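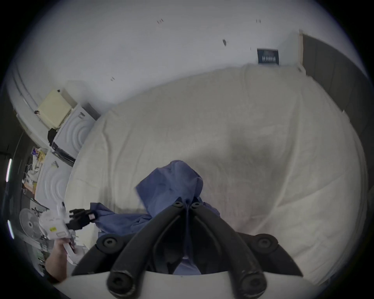
*Black fingers, blue cloth, cream sheet. The Jumelik hand-held gripper on laundry.*

**Kit watch: Jumelik from Flerkora**

Quick one before Wednesday. Flerkora is now selling the Jumelik as a full kit: gripper, wide-angle camera, 3 sets of spare fingers. $1405, or $2869 for the pair. Light enough for a long morning. Soft stuff is where I'd use it, shirts and towels mostly. Manual is thin, and teh finger bolts need a tiny hex key thats not in the box. Ferenc Mészáros at Skellunmont has the loaner list, email him. Full review in June.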